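**FOR RELEASE IN MAY**

# Tinditz opens its two-arm cup recordings to anyone who wants them

Hi, I'm Amerley Kpodo, and I run the recording room at Tinditz. Our press person asked me to write this one myself, so please forgive the lack of polish. I'm just really happy to be sending it out!

Starting this month, we're giving away the first batch of our Skenmont collection: 1144 recorded runs of two robot arms handling paper cups on a tabletop, every one of them driven by a person. You can download it, train on it, pick it apart and write to us about what's wrong with it (people already have, during the preview, and we fixed a lot of it).

## What's in it

Each run is one try at one short job. Pick up a cup, move a cup, put one inside another, tip something small out of a cup and set the cup back down. The person at the controls guides both arms the whole way, and we save the joint positions, the gripper openings and the camera views together, along with a line of plain text saying what the job was.

We kept the failed tries. There are 111 of them in this batch, marked as failed, with a note from whoever was driving. My favorite says "got greedy with the left hand." Dzifa Kyei, our lead on the learning side, fought hard for keeping those, and I was against it for months. She won, and I've come around. A policy trained only on tidy runs had no clue what to do once a cup started to tip, and we kept watching it freeze.

## Who did the driving

Fuseini Agbeko drove 401 of the runs, more than anyone else on the team, and you can tell which ones are his after a while because he always slows down right before he closes the fingers. Yaa Nartey is the opposite, quick and a little bouncy. We want both styles in there. If everybody moved the same way we'd be teaching the arms one person's habits, and I'd rather not have a robot that moves exactly like Fuseini (sorry, Fuseini).

Yaa also wrote the start sheet, the page each driver reads before a session. It tells you where the cups go, which job is next and when to take a break. Driving two arms at once wears you out faster than you'd think, so we swap people after 86 runs at the very most, and usually well before that.

"I used to think the hard part was the grabbing," Yaa told me when I asked her for something to put in here. "It's the setting up. You have to move things a little every time, and your brain really wants to put them back in the same spot."

## What we'd like help with

The batch is heavy on cups standing upright and light on cups lying down. It also leans toward calm, even lighting, and I know plenty of you work in rooms that are nothing like ours. Our partners at Adjei are recording a second set at their own place with the same start sheet, and Dzifa Korletey over there is handling the labels. We'll add their runs once both teams agree on how to mark a partial success. That talk is still going, with a fair amount of email!

If you record your own runs and want to pool them with ours, the format guide comes with the download. Trinon, our file checker, is in there too. Run it before you send anything. It's picky about missing camera views and it will save us both an afternoon.

Please do tell us how you label things if your way is better. Between runs the arms go back to open grippers, and the colored tape on the tabletop gives the driver something to line up against while placing the cups. 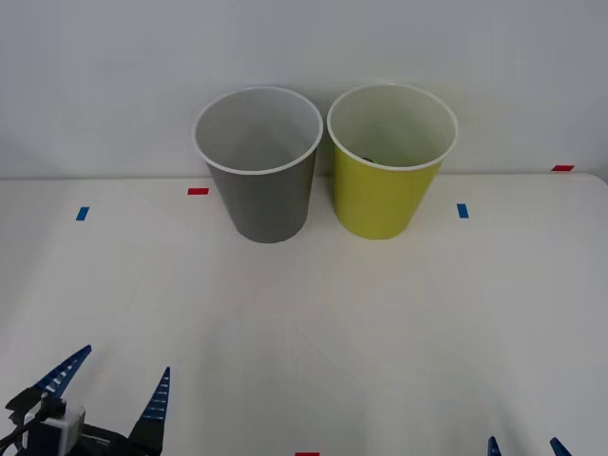 ## Getting in touch

Reporters and researchers can both write to me, Amerley Kpodo, through the Tinditz press desk. I answer in the mornings before the first session, and I'm glad to set up a call with Dzifa Kyei if your questions are about training. If you'd like to come by and try driving the arms yourself, say so in your note and Fuseini will find you a slot.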